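Public Consultation on Free Contraception: How Response Format Affected Stated Support
Student project report, Health Policy module
Rajitha Ekanayake

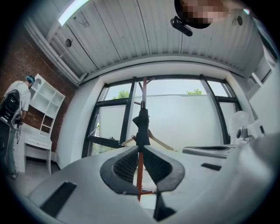 Figure 1. Coat rack with a black garment on its upper hooks.

1. Background

In June the district council of Kingate asked residents whether the existing scheme for free emergency contraception should be extended to pharmacies in Jallon and Oda. At present the scheme covers the town clinic only. The proposal divided local councillors, mainly over whether under-18s should be able to use the service without a parent being told. Both sides quoted the same council survey in support of their position. This project examined whether the wording and format of that survey could account for the disagreement.

2. Method

Two versions of a short questionnaire were prepared. Version A repeated the council's wording, which placed cost and parental notice in a single question. Version B split these into separate items. Both versions were hosted on the survey tool Drusteo. Invitations were sent to 800 addresses taken from the open electoral register, with the two versions assigned alternately down the list. Respondents were asked for age band and ward. No names or health details were collected. The module tutor approved the ethics form before the invitations went out.

A reply was treated as valid if every policy item had been answered. Almost 200 replies were received, of which 129 were valid. Most of the rejected replies were incomplete at the parental notice item in Version B.

3. Results

Support for extending the scheme was higher in Version B than in Version A. The difference was largest in the oldest age band. In Version A, many of those opposed used the comment box to say that they had no objection to the cost but wanted parents to be informed. Those views could not be separated from general opposition in the totals.

Opinion on parental notice was close to evenly split in both wards. Replies from Oda were too few to be reported by age.

4. Limitations

The open register leaves out residents who have opted out, and it under-represents tenants who move often. Under-18s, who are most affected by the notice rule, were not surveyed. The rejection rule may also have removed people who were undecided, so the split on parental notice should be read with care.

5. Recommendations

The council should ask about funding and parental notice separately in any repeat survey. A "no opinion" option should be added to item 2. Partial replies should be kept and reported in their own column.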